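**Red grapes, one pale berry in the bunch: ripe or not?**

**zekdale_anna** wrote:
Good evening to all. I have bought red grapes at the Saturday market and I want to put them in the freezer for a cake in November. Most berries are dark, but one in the middle is pinkish-grey. Must I take it out before freezing? English is my third language, so please excuse the mistakes. 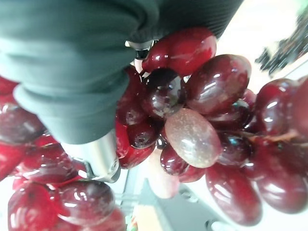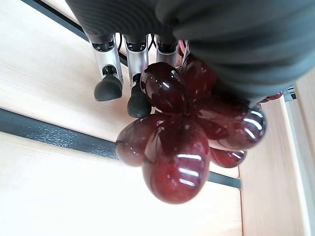
*The grapes in both photos. The pale berry is in the middle of the bunch in the first one.*

**Idska67** wrote:
Leave it. Bunches are seldom one colour all through, and the berries in the shade often stay lighter. Taste one from beside it and you will know more than from any photo.

**m_barany** wrote:
I don't agree with Idska67. A pale berry can be sour, and in a cake you notice it. My aunt Magdolna Bárány grows grapes and she cuts such berries off with small scissors. Don't pull, or the skin tears near the stem.

**Idska67** wrote:
For one berry? In a cake with 200 grams of fruit I would not find it.

**daranee_k** wrote:
The second photo looks so shiny that my first thought was plastic grapes! But I wanted to say something about the freezing. Take all the berries off the stems, wash them, dry them very well on a towel and lay them on a tray in one layer. After one night you can put them in a bag. If you freeze the whole bunch, the stems become a nuisance later.

**zekdale_anna** wrote:
Thank you, Daranee, I did not know about the tray. I will cut the pale one off and eat it myself, then I can report if m_barany is right. Does anybody halve the berries before freezing, or only after?

**m_barany** wrote:
After, when they are still half frozen. The knife goes through more cleanly.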